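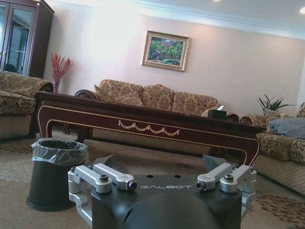 Silver arms with black bolts on a dark gray body marked GALBOT.

Bus route 34 in Gedusham will run later into the evening starting in March, after the operator and the town agreed on a new timetable for the east side.

The last bus from Gedusham station to Telside now leaves at 7:10 p.m. Under the new timetable it will leave at 9:57 p.m., with three extra trips added between those times. Morning service stays the same. So does the fare.

Telside has grown quickly over the past few years, mostly with small workshops and offices moving into the old dairy buildings along Folus Road. Many of the people who work there finish after the last bus has gone. The walk back to the station takes more than half an hour, and part of it is along a stretch of road with no sidewalk.

Colm Kinsella, who plans routes for the operator, Duan Buses, told a public meeting at the library that the company had been asked for later trips many times but did not have the drivers.

"We were short on the evening shift until this winter," Kinsella said. "We've filled those jobs now. I wouldn't have agreed to a date otherwise."

The new trips will skip two stops, Mill Lane and the swimming pool, after 8 p.m. Both are closed to buses at night while the gas company replaces pipes. Riders for the pool are asked to get off at Church Street and walk down. Kinsella said the stops would be put back when the road is clear, but he did not have a date for that.

Ebenezer Mensah runs an upholstery shop in Telside and has two employees who do not drive. He said one of them has been leaving early to catch the 7:10 and making up the time on weekends.

"It's a small thing until you have to plan every day on top of it," Mensah said. "I've driven people to the station myself with a sofa still in the back of the van."

Mensah said he would still like to see a bus later than 10 p.m. in the weeks before the holidays, when his shop often stays open longer.

Not everyone at the meeting was in favor. A few residents of Orchard Close, where the bus turns around, said the engines are already loud enough during the day. They asked for the turning point to be moved farther up Folus Road, past the last houses. Kinsella said drivers will be told to switch off their engines while they wait, and that the company would look at the other end of the road as a turning point. He said the surface there is too rough for a full-size bus at present.

The town will pay part of the cost of the evening trips for the first year. After that, the service will be reviewed using ticket numbers from each trip.

Printed timetables will be available at the station ticket window and at the library. The signs at the stops will be changed during the last week before the new service begins. Monthly passes that have already been bought will be valid on the later buses.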